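Brurico Linano Packable Daypack: Nine Days, Two Buses a Day and One Very Wet Wednesday

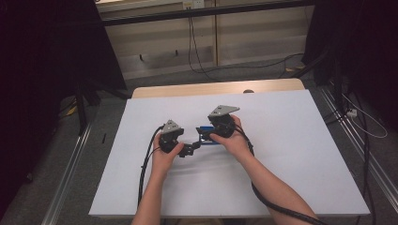
Both hands full at the table.

We use cookies to remember your preferences and see which pages get read. By continuing to browse you accept our cookie policy. OK | Settings

Print this page | E-mail this to a friend

I have a drawer full of packable daypacks. The kind that folds into its own pocket and comes out looking like a used tissue, with straps like shoelaces, that you swear at all the way up the hill to the cathedral. I keep buying them because I keep believing in them. So when my old Fledix finally split along the bottom (in an airport, with a jar of honey in it, let's move on) I went straight back out and bought another one, and it was the Brurico Linano in the 23-liter size.

I paid for it myself and took it to Peru in May. I was there nine days, mostly going between towns by bus with my big suitcase left behind at whichever guesthouse would have it, so the Linano did more than it was meant to. It was my day bag, my overnight bag, my grocery bag and on the night bus my pillow. If you want a review from someone who wore it around the block with a couple of library books in it, there are plenty.

First, the size. Packed down it's about as big as a fat paperback, maybe a little rounder, and it stays shut thanks to a proper zipper. My Fledix had a drawstring pouch and used to bloom open inside the suitcase like a bad mushroom. Brurico says the Linano weighs 562 grams and I believe them, my kitchen scale was close enough. That's heavy for this kind of thing! There are packable bags that weigh less than a sandwich. I'd still take this one, and most of the reason is the straps.

The straps have padding. Real padding, thin but there, and they're wide enough that they don't roll up into a rope on your shoulder. There's a chest strap too, which slides up and down on a little rail, and I'm short so I care about this more than most people. On nearly every bag I own the chest strap sits either on my throat or somewhere it shouldn't. This one went where I wanted it and stayed there until I took the bag off. I did a long uphill morning with a full water bottle, a fleece, a rain jacket, my camera and far too much fruit, and I was tired and sweaty at the top but my shoulders were fine.

My back was another matter. There's no back panel to speak of, just the same fabric as everywhere else, so whatever you put in first is what you feel. Put the fleece flat against your back and you're okay. Forget, and put the camera there, and you'll know about it by the second switchback. It also gets swampy. I had a dark patch the exact shape of the bag on every shirt I packed, and you can see it in all the photos my sister took, thanks Jen.

Now pockets. I have opinions about pockets.

There's the main compartment, which opens with a U-shaped zipper that goes a good way down both sides, and I loved that. You can get at the things at the bottom without emptying the whole bag onto a bench. There's a front pocket that doubles as the stuff pocket for when you fold it up, and it's decently deep, I had my snacks and sunscreen and a guidebook in there. There are two stretchy side pockets for bottles. And there's a small zipped pocket hidden on the back, against your body, for a passport or some cash.

The hidden pocket is my favorite thing about the bag and also badly made. It's in the right place, I never worried on the bus, and my passport fit with room for a folded stack of bills. But the zipper pull is tiny, and it's the same color as the fabric, and with cold fingers at five in the morning at a bus station I could not find it. I ended up tying a piece of red yarn on it that I got off a hat. Brurico, please, just put a longer pull on it. The front pocket has a lovely long one with a loop!

The side pockets are okay with a normal bottle and bad with a big one. I carry a wide metal bottle and it went in with a fight and then popped out whenever I bent over to tie my shoe. Twice it rolled down the aisle of a bus. The second time a little boy handed it back to me with a face like I was the worst-organized grown-up he'd ever met, and he may have been right. After that it lived inside the bag.

About the rain. The tag says "water-resistant," and you know how that goes. We had drizzle most afternoons and it was fine, the drops just sat on top and I'd shake them off. Then there was the Wednesday. We'd booked a driver for the day, Fredy Huamán, through our guesthouse, and he looked at the sky, looked at my bag, and went back into his house for a big blue garbage bag which he gave me without a word. I was a little offended on behalf of the Linano. I put the garbage bag in my pocket to be polite.

I should have used it right away. It came down so hard you couldn't see the other side of the plaza, and we had a good long walk from the viewpoint back to the car. The fabric itself did pretty well, I think. The zippers didn't. Water came in along the top of the U, right where it curves over, and pooled at the bottom on my fleece. My camera was in its own case so it was all right. The guidebook is now twice as thick as it was. Fredy had the heater on full when we got in and he drove us the rest of the day with my socks on his dashboard, and he would not hear a word about it. If you're ever out that way and somebody offers you Fredy as a driver, say yes. He stops for the good bread.

Anyway, use a liner. Any garbage bag will do. I've since read that Brurico sells a rain cover separately, but I haven't tried it and I'm kind of annoyed that it's separate.

It dried fast, I'll give it that. I hung it from the shower rail in the room and by breakfast it was ready to go, except for the straps, which were still clammy. Padding holds water, so I guess you can't have both.

Night bus notes, for those who care about such things (I do, I'm a terrible sleeper). Stuffed with a fleece and a scarf it makes a decent pillow, a bit crinkly next to your ear. The fabric makes that potato chip noise new rain jackets make. It softened up a lot by the end of the trip, but for the first few days the woman next to me could follow every time I moved my head. It fits under a bus seat with no trouble and it fit under the seat on all my flights too, even on the small plane where they were making people gate-check things.

How's it holding up? Well, I've been home for a while and I still use it for the farmers market and the pool. There's one loose thread by the left strap where it meets the top seam, and I burned it off with a lighter and it hasn't gone any further. The bottom is a bit scuffed from being put down on gravel but it hasn't worn through. The color I got is called "moss" and it's more of a pea soup, if we're being picky, and it hides dirt beautifully. Machine washing is a no according to the label. I did it anyway, cold, and it came out fine. Don't write to me if yours doesn't.

Folding it up again takes some practice. The first time in the hotel room I sat on the bed wrestling it for ages and it still had a strap sticking out like a tongue. What works for me: tuck the straps in flat first, fold the sides into the middle, then roll it from the bottom toward the pocket and push the air out as you go. Then it's a minute, tops.

I looked at two others before I picked this one. The newer Fledix is lighter and cheaper, and if you only want something for carrying a sweater around a museum it's probably plenty, though they still haven't fixed that drawstring. My friend swears by her Kaewmanee, which has a much better back and a real bottle pocket, but it doesn't pack down anywhere near as small and it was out of my budget. I borrowed it for a weekend and gave it back with regret.

So would I buy the Linano again? Yeah, I would. I'd buy it in a brighter color, I'd put yarn on that stupid zipper before I left home, and I'd pack a liner. It carried more than I thought it could and it didn't hurt me, and for a bag that spends most of its life zipped up in the corner of a suitcase I'm really pleased with it. My sister has already asked to borrow it for Portugal — I said I'd think about it, because she's the one who put the honey in the Fledix.

Good: wide straps, chest strap on a rail, big U opening, hidden passport pocket, packs down neatly and stays shut.

Not so good: leaks at the top zipper in heavy rain, sweaty back, shallow bottle pockets, rain cover costs extra, crunchy when new.

My rating: four out of five. It would be higher with better zippers.

Print this page | E-mail this to a friend

Related posts

Packing cubes: do you need them, or do you just like them?
What I wear on a night bus (and what I've stopped wearing)
Three neck pillows I left in hotel rooms on purpose
Carrying your medicines across borders without a headache
My sister packs for a week: a cautionary tale
The metal water bottle I keep complaining about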